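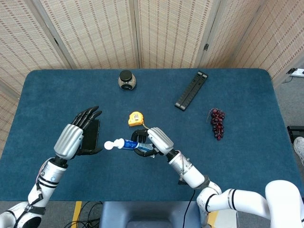

카탄스(Katance)는 안드로이드 스마트폰의 운영체제 업데이트를 시험하고 기록하는 회사입니다. 제조사나 통신사가 새 버전을 배포하면 저희가 보유한 단말기에 직접 설치하고, 이전 버전과 달라진 점을 정리해 고객사에 전달합니다. 업무용 휴대폰을 여러 대 운용하는 회사의 전산 담당자가 주요 고객이며, 개인 사용자를 위한 앱도 두 가지 운영하고 있습니다. 본사는 한 층짜리 작은 사무실입니다. 벽으로 나눈 방이 많지 않아 베이지색 접이식 가림막을 세우면 그 앞이 작업 자리가 되고, 접으면 다시 넓은 공간이 됩니다. 방문 상담을 예약하신 분은 입구에서 성함을 말씀해 주시면 담당자가 안내해 드립니다.

회사가 시작된 이유

카탄스를 만든 버니스 나르테이(Bernice Nartey)는 창업 전에 물류 회사의 전산팀에서 일했습니다. 배송 기사들이 쓰는 휴대폰을 관리하는 자리였습니다. 어느 해 3월, 정기 보안 업데이트가 배포된 뒤 일부 단말기에서 배송 앱의 알림이 울리지 않는 일이 생겼습니다. 앱에는 문제가 없었습니다. 업데이트 과정에서 절전 설정이 기본값으로 되돌아갔고, 그 때문에 화면이 꺼진 동안 앱이 알림을 받지 못하고 있었습니다. 원인을 찾는 데 나흘이 걸렸습니다. 배포 안내문에는 절전 설정에 관한 내용이 없었습니다.

비슷한 일이 그 뒤로도 반복되었습니다. 지문 인식이 느려지기도 했고, 블루투스 바코드 스캐너가 연결되었다가 끊기기도 했고, 키보드의 언어 순서가 바뀌기도 했습니다. 하나하나는 큰 고장이 아니지만 같은 기종을 수십 대 쓰는 회사에서는 문의 전화가 한꺼번에 몰립니다. 나르테이는 업데이트 전후의 설정값을 표로 적어 두기 시작했고, 이 표를 다른 회사의 전산 담당자들과 나누어 보다가 회사를 세우게 되었습니다.

초기의 카탄스는 표를 만들어 이메일로 보내는 일만 했습니다. 단말기는 중고로 구입했고, 충전 케이블을 꽂을 자리가 모자라 시험 순서를 충전 순서에 맞춰 정하던 시기도 있었습니다. 공동 운영자인 게오르기차 필립(Gheorghița Filip)이 합류하면서 설정값을 읽어 비교하는 작업이 프로그램으로 바뀌었습니다. 이 프로그램이 지금의 엘리만스입니다.

하는 일

카탄스의 업무는 크게 업데이트 시험, 보고서 발행, 앱 운영으로 나뉩니다.

업데이트 시험은 네 단계로 진행합니다. 먼저 단말기를 이전 버전 상태로 맞추고 설정값을 저장합니다. 다음으로 업데이트를 설치하고 재부팅한 뒤 설정값을 다시 저장해 비교합니다. 세 번째 단계에서는 통화, 문자, 카메라, 지문 인식, 블루투스, 위치, 알림을 사람이 직접 써 봅니다. 마지막으로 하루 동안 대기 상태로 두고 배터리 소모와 백그라운드 동작을 확인합니다. 고객사가 자체 앱을 사용하는 경우에는 세 번째 단계에 그 앱을 포함할 수 있습니다.

현재 시험 목록에 올라 있는 기종은 282종입니다. 출시된 지 오래되어 더 이상 공식 업데이트가 나오지 않는 기종도 목록에 남겨 둡니다. 현장에서는 그런 단말기를 계속 쓰는 곳이 많고, 시스템 업데이트가 끝난 뒤에도 기본 앱이나 서비스 구성 요소는 따로 갱신되는 일이 있습니다.

보고서는 기종별로 작성합니다. 첫 쪽에는 업데이트를 바로 적용해도 되는지, 미루는 것이 좋은지에 대한 의견을 적습니다. 둘째 쪽부터는 바뀐 설정값과 재현 방법, 되돌리는 방법이 이어집니다. 재현에 실패한 증상은 실패했다고 적습니다. 저희가 쓴 단말기의 모델 번호와 빌드 번호, 시험 당시의 통신망 종류도 함께 기재합니다. 같은 이름으로 팔린 휴대폰이라도 판매 지역에 따라 소프트웨어가 다른 경우가 있으니 보고서를 읽으실 때 모델 번호를 꼭 대조해 주십시오.

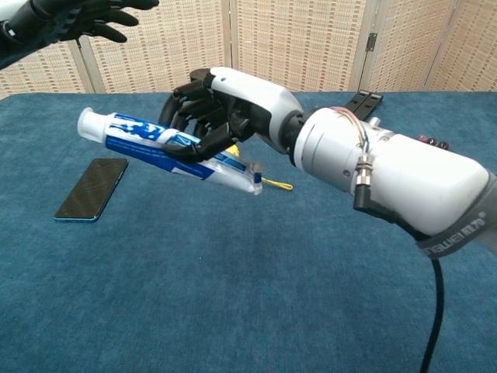
제품 안내

엘리만스(Elimance)는 업데이트 전후의 설정값을 비교해 주는 앱입니다. 앱을 설치하고 첫 화면에서 '현재 상태 저장'을 누르면 기록이 만들어집니다. 업데이트가 끝난 뒤 '비교'를 누르면 달라진 항목만 목록으로 보여 줍니다. 알림 권한, 절전 예외, 기본 앱 지정, 글꼴 크기, 제스처 설정이 비교 대상에 들어갑니다. 제조사가 앱의 접근을 허용하지 않는 항목은 읽을 수 없으며, 그런 항목은 목록에 회색으로 표시됩니다. 기록은 단말기 안에만 저장되고 저희 서버로 전송되지 않습니다. 기업용 판에서는 관리자가 지정한 사내 서버로 기록을 모을 수 있습니다.

브리섹(Briseck)은 휴대폰을 바꿀 때 설정을 옮기는 앱입니다. 사진이나 연락처를 옮겨 주는 도구는 이미 많아서 브리섹은 그 부분을 다루지 않습니다. 벨소리 지정, 와이파이별 고정 주소, 키보드 단축어, 앱별 알림 소리처럼 새 휴대폰에서 하나씩 다시 맞춰야 하는 것들을 파일 하나로 묶어 옮깁니다. 두 단말기의 안드로이드 버전이 많이 다르면 일부 항목은 옮겨지지 않습니다. 옮기기 전에 '미리 확인'을 실행하면 어떤 항목이 빠지는지 볼 수 있습니다.

두 앱 모두 광고가 없습니다. 개인용은 무료이고, 기업용은 단말기 수에 따라 연간 요금을 받습니다. 요금표는 문의를 주시면 보내 드립니다.

오우수 보관실

오우수(Owusu)는 시험용 단말기를 보관하는 방의 이름입니다. 건물의 이전 임차인이 문에 붙여 둔 명패를 떼지 않고 쓰다가 그대로 방 이름이 되었습니다. 단말기는 기종별로 번호를 붙여 서랍에 넣고, 번호표에는 마지막 충전 날짜와 설치된 버전을 적습니다. 오래 꺼내지 않은 단말기는 배터리가 부풀 수 있어 매달 한 번 전체 점검을 합니다. 부푼 배터리가 발견되면 그 단말기는 시험에서 빼고 지정 수거 업체에 넘깁니다.

쓰지 않는 업무용 휴대폰을 기증받기도 합니다. 목록에 없는 기종이거나 시험용 예비기가 부족한 기종이면 감사히 받습니다. 보내시기 전에 계정을 로그아웃하고 초기화를 마쳐 주십시오. 계정 잠금이 걸린 채 도착한 단말기는 저희도 풀 수 없어 착불로 돌려보내고 있습니다. 충전기와 상자는 없어도 됩니다.

일하는 사람들

버니스 나르테이는 대표이며 시험 일정과 고객 상담을 맡고 있습니다. 보고서 첫 쪽의 적용 의견은 모두 나르테이가 마지막으로 읽고 확정합니다. 지금도 시험의 세 번째 단계 가운데 통화와 알림 항목은 직접 진행할 때가 많습니다.

게오르기차 필립은 개발 책임자입니다. 엘리만스와 브리섹의 설계를 맡았고, 앱 사용자가 보내는 오류 보고에 답장을 씁니다. 답장이 늦어지는 기간에는 앱 공지란에 미리 안내합니다. 오류 보고에 화면 녹화가 있으면 도움이 되지만, 개인정보가 보이는 부분은 가리고 보내 주십시오.

시험 담당 직원은 입사 후 석 달 동안 기존 보고서를 다시 재현하는 일부터 합니다. 이미 결과가 나온 시험을 보고서에 적힌 순서대로 따라 해 보고, 같은 결과가 나오지 않으면 보고서의 설명을 고칩니다. 오래된 보고서의 문장 가운데 상당수가 이 과정에서 수정되었습니다.

고객

현재 97개 회사와 기관이 보고서를 정기 구독하고 있습니다. 물류, 방문 점검, 소매 매장, 시설 관리처럼 직원이 휴대폰을 들고 이동하는 업종이 많습니다. 고객사의 이름은 공개하지 않습니다. 어느 회사가 어떤 단말기를 쓰는지도 보안에 관련된 정보라고 보기 때문입니다. 도입 사례가 필요하시면 해당 고객의 동의를 얻은 뒤 담당자끼리 통화하실 수 있도록 연결해 드립니다.

제조사나 통신사로부터 시험 비용을 받지 않습니다. 단말기도 일반 판매 경로로 구입하거나 위에 적은 방식으로 기증받습니다. 제조사에서 출시 전 단말기의 시험을 의뢰하는 경우가 가끔 있으나 지금까지 맡지 않았고, 앞으로도 계획이 없습니다.

정정 원칙

보고서에 틀린 내용이 있으면 원래 문장을 지우지 않고 그 아래에 정정문을 붙입니다. 정정문에는 무엇이 틀렸는지, 어떤 경로로 알게 되었는지, 적용 의견이 바뀌는지를 적습니다. 이미 보고서를 받은 고객사에는 메일로 따로 알립니다. 한 번은 특정 기종의 진동 세기가 업데이트 후 약해졌다고 썼다가, 저희 단말기의 진동 부품이 낡은 탓이었음을 알고 정정한 일이 있습니다. 그 뒤로 소리, 진동, 배터리처럼 부품 상태에 영향을 받는 항목은 같은 기종 3대에서 확인한 뒤에 기록합니다.

독자와 고객의 제보로 고친 내용도 적지 않습니다. 제보에는 모델 번호, 빌드 번호, 증상이 나타난 시각을 적어 주시면 확인이 빨라집니다. 빌드 번호는 설정의 휴대전화 정보 메뉴에서 보실 수 있으며, 제조사에 따라 메뉴 이름이 조금씩 다릅니다.

상담과 방문

전화 상담은 평일 오전 10시부터 오후 5시까지 받습니다. 대규모 업데이트가 배포된 직후에는 통화가 어려울 수 있으니 홈페이지의 문의 양식을 이용해 주십시오. 문의 양식에는 회사명, 사용 중인 기종, 대략의 대수를 적는 칸이 있습니다. 기종이 여러 가지이면 표 파일을 첨부하셔도 됩니다.

방문 상담은 예약제입니다. 사용 중인 단말기를 한 대 가져오시면 상담 중에 엘리만스로 현재 설정을 읽어 보여 드릴 수 있습니다. 개인 휴대폰의 수리나 침수 복구는 하지 않습니다. 건물 주차장은 높이 제한이 있어 승합차는 길 건너 공영 주차장에 세우셔야 하며, 주차 요금은 지원되지 않습니다.

채용

시험 담당 자리는 결원이 생길 때 모집하고, 개발 자리는 이력서를 수시로 받습니다. 시험 담당은 경력이나 전공을 보지 않는 대신 짧은 작성 과제가 있습니다. 평소 쓰는 휴대폰에서 불편한 점 하나를 골라 다른 사람이 그대로 재현할 수 있게 순서대로 적는 과제입니다. 분량은 한 쪽이면 충분합니다. 제출하신 글은 채용 절차가 끝나면 폐기하고, 결과는 합격 여부와 관계없이 메일로 알려 드립니다.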